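Minutes, Stekbridge kitchen task group, November

Present: Serpil Demirtaş (chair), Erhan Sezer, Reda El Sherbiny, Mortimer Esposito (minutes). Jhonatan Pacheco joined by phone from Bradusport for items 2 through 5.

## 1. Last meeting's minutes

Accepted with one correction. The item on storage said Griradby would pay for the extra drives. Griradby has only been asked. Mortimer to fix.

## 2. Dishwashing demonstrations

Erhan reported on the sink task. The target for the first batch is 300 accepted episodes. He expects to get there before the break if the operators keep their present hours. Serpil asked whether that number includes the practice runs from new operators. It doesn't. Those stay in their own folder and are not used for training.

Reda went over what makes an episode acceptable. One arm holds the bowl, the other holds the sponge, and the operator should not swap hands partway through. Episodes where the sponge is dropped and picked up again are kept, with the drop marked in the notes. Episodes where the operator stops to talk to someone are thrown out.

Jhonatan asked that the written instruction for each episode name the color of the bowl. At present some say "wash the bowl" and some say "wash the yellow bowl," and with more than one bowl out the short version could mean any of them. Agreed. Reda will correct the old labels, starting with the most recent.

Views from the head camera and the wrist cameras, sink setup:
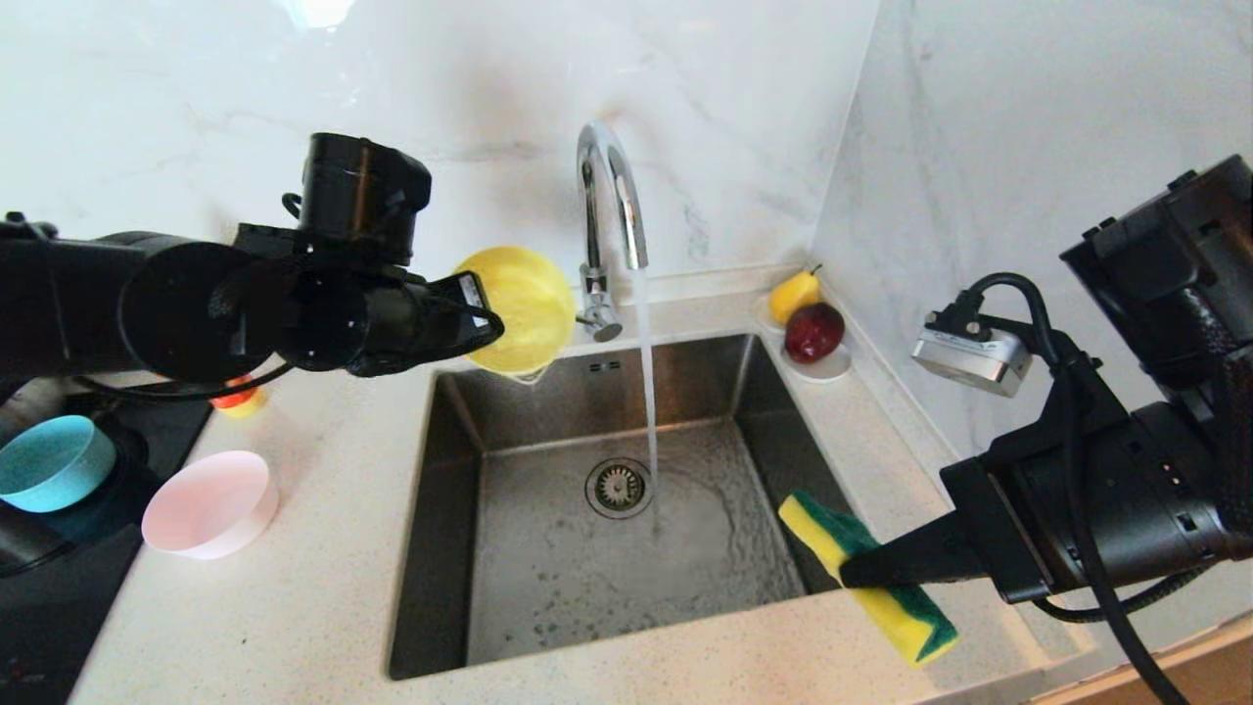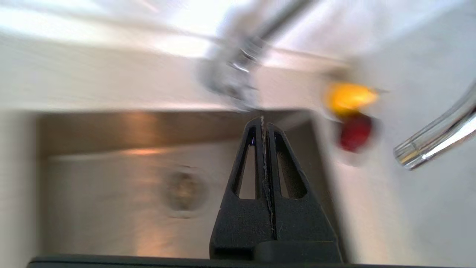
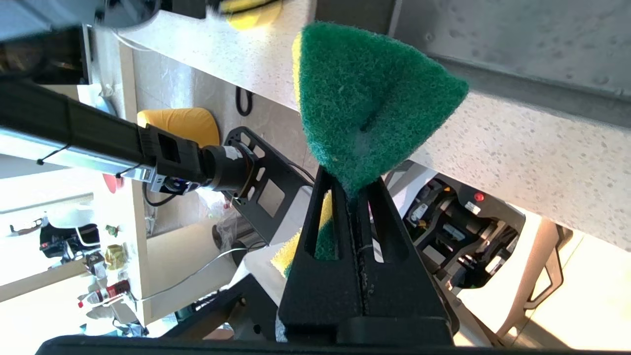
Serpil asked how long labeling takes per session. Reda said it depends on the operator. Some leave good notes and some leave none. She would like a note for every episode, even if the note is only "ok." Erhan will tell the operators at the start of the next shift.

There was a longer discussion about failures. Jhonatan wants a share of episodes where the first try goes wrong and the operator recovers, for example a poor grip on the sponge that has to be redone. Erhan was against asking operators to fail on purpose. In his experience staged mistakes look staged, and the model picks up the hesitation before them. Agreed to keep natural failures only, and to look at the count again when the batch is done.

## 3. Wrist camera blur

Mortimer raised motion blur in the wrist views when an arm moves fast. Reda said it doesn't bother her when labeling, as she can go to the head camera. Jhonatan said the training side would still like less of it. Two options were put forward: shorten the exposure, or ask the operators to slow down. Erhan prefers shortening the exposure first. Slower operators would mean fewer episodes per shift, and he doesn't want two speeds mixed in one batch.

Erhan will try a shorter exposure on a few practice episodes and send them to Jhonatan. No change to the main batch until Jhonatan has answered.

## 4. Duman export

The Duman converter still drops the last part of some episodes when it writes them out. Mortimer has found three so far. The raw recordings are complete, so nothing has been lost. He thinks it happens when the operator presses stop while the arms are still moving, but he hasn't been able to make it happen on demand.

Until it is fixed, operators are to bring both arms to rest before pressing stop. Mortimer will add a length check that compares each export with its raw file.

## 5. Varying the setup

Serpil asked how often the counter is rearranged. Erhan said at the start of each shift, and more often if he remembers. Jhonatan asked for a fixed rule. Agreed: bowls and other items on the counter get moved after every block of episodes, and the operator writes down that it was done. The arms stay where they are for this batch.

Cups were suggested as the next object. Left for the next meeting.

## Actions

- Reda: correct bowl labels to include color
- Erhan: speak to operators about notes and about resting the arms before stop
- Erhan: exposure trial, samples to Jhonatan
- Mortimer: export length check; correct last minutes
- Serpil: ask Griradby for an answer on the drives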